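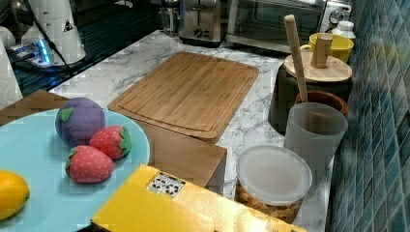
Treasa Ó Súilleabháin asked in reply to the last report whether the survivor benefit caseload could be cleared before the new pension rules take effect, and whether the delay sat with the regiments or with the records office. The delay is at both ends. Service files arrive incomplete, and the records office returns them by post when a scan would do.

Military Families Casework – Progress Report, September 2026
Grant line: Dependents of Deceased Service Members

1. Case intake
The Drindar office opened 2000 files in the reporting period against a target of 3000. The shortfall comes from the Lapointe garrison, which did not release its list of next of kin until the period was nearly over. That list has now been loaded and matched against the pension register. Duplicates have been removed.

2. Processing
Each file passes through identity check, service verification and benefit calculation. Service verification remains the slow step. A file with a missing discharge or casualty form waits 11 weeks on average; a complete file clears in 5. The Koltier depot has agreed to accept scanned requests. The Grarnik depot has not, and its requests still go out on paper.

3. Budget
Spending on staff is on plan. Travel is under plan – two visits to Grarnik were put off when the depot moved its archive. We ask to carry the unspent travel money forward and use it for the same visits. No other change to the budget is requested.

4. Open issues
Parents of unmarried soldiers are still asked for proof of financial dependence in a form that most rural banks do not issue. A draft waiver has gone to the ministry's legal branch. The draft covers parents only; siblings raised by the deceased would need a separate rule.

Payments to remarried widows are suspended at Lapointe under a local order. We have requested a copy of the order and have not received it.

5. Next period
Finish verification of the Lapointe files. Move Grarnik to scanned requests if the depot agrees. Submit the revised dependence form by March.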